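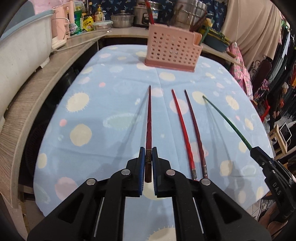
Re: seating for the November supper

Posted by Jinfeng Wei, 9:40 pm
3 replies | 12 shares

Quick one, on my phone, sorry for typos.

Earlier message:

> Can we settle the hall please. Bekora Street holds more people but the
> kitchen is tiny. Trondari has the good stove and wants 500 up front.
> Also does anyone still have the list of who can't eat peanuts?

Trondari gets my vote. Tried cooking at Bekora Street last year, two burners, one of them sulking - never again. The 500 is a deposit, we get it back if the floor is clean. Rang them at lunch, they'll hold the room til the end of the month.

Peanut list - I have it, will send tonight. Or tomorow. Please add your kids if they're new.

Food so far: dumplings (pork, and cabbage for the veg table), noodles, my aunt's fish if she's over her cold. Still need a soup. No more rice cookers pls, we tripped the breaker.

Chopsticks - bring your own if you like them nice, otherwise plain ones from the box. Put tape on yours with your name.

Door code is 3471, same for the side gate. Don't prop the gate open, the neighbors complained.

Who's got the folding tables?

Jinfeng

Last updated: November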